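Planning and buying a kitchen arm: tips for a small budget

Most of the money that gets wasted on a kitchen arm is spent before it arrives. These notes are for anyone fitting one at home, or in a small teaching kitchen like ours at Gornwood, where we began pricing in April and changed our minds several times.

Start with the jobs
Write down what you want the arm to pick up, move or put away over an ordinary week. Our list came to 63 items. We then crossed out everything heavy, everything sharp and everything that lives in the oven, and priced for what remained. Suppliers will ask for this list sooner or later, and the quotes are easier to compare if they all get the same one.

Measure the worktop
Measure the depth of the worktop, the height to the underside of the wall cupboards, and the distance from the proposed base to the nearest socket. Leave 40 cm clear on the side where people stand. If the arm has to reach over the sink, ask for the reach at sink height. The figure on the front of the brochure is usually taken with the arm straight out, and it can't do much useful work in that position.

Budget for the gripper separately
Many base prices leave the gripper out. The Kutura arm we looked at came with a plain two-finger gripper, while Grolero listed theirs as an extra, along with the mounting plate and the cable. Ask each firm for one price with everything needed to pick up a cup on the first day.

Check the opening between the fingers against the widest thing on your list, and the grip force against the most delicate. Glass and large round fruit are at opposite ends of the problem, and one pair of fingers may not suit both. Spare fingertips wear out, so put 2 sets in the first order and save on delivery.

Try it in simulation first
A week of simulation costs far less than a returned arm. Nasrallah, the fitting firm we used, charge for it by the day and take the fee off the order if you go ahead. Ask for a cluttered worktop with awkward things on it, such as glassware, a watermelon and something long and narrow, and ask for the view looking along the gripper as well as the view from across the room. It is the gripper view that tells you how much space there is between the fingers and whatever is next to the thing you want.

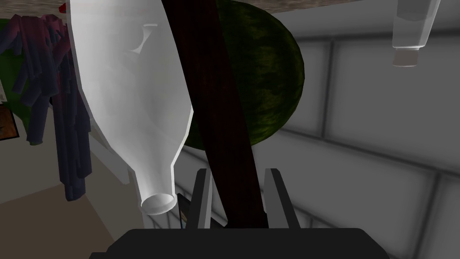
Simulation is fine for reach, one reader wrote back, but it told us very little about grip on a damp glass, and we ended up paying for a second set of fingertips with a softer pad. Her advice was to keep 40 pounds aside for pads alone and to try them on your own glasses before ordering more.

We have added a line for pads to our own sheet. It sits under running costs with cleaning covers, replacement cables and the yearly service.

Costs that are easy to miss
A worktop may need strengthening under the base. Stone needs a specialist to drill it, and a clamp mount is cheaper if the edge is thick enough. You may want an extra socket. Insurance should be asked about by phone, with the answer confirmed in writing. Software updates are free from some firms for the first year only, so find out what the second year costs.

Second-hand arms
These can be good value if the seller has the service record. Ask to see the arm run through its full range, slowly, with something in the gripper. Listen at each joint. Check that the emergency stop comes with it and that the controller will still take current software. Walk away if the seller can't find the power supply.

Before you pay
Get the delivery date, the return period and the name of whoever does repairs on the same sheet as the price. Book delivery for a morning, and a Tuesday if you have the choice, so there are working days left to ring up about missing parts. Keep the packaging until the return period has ended.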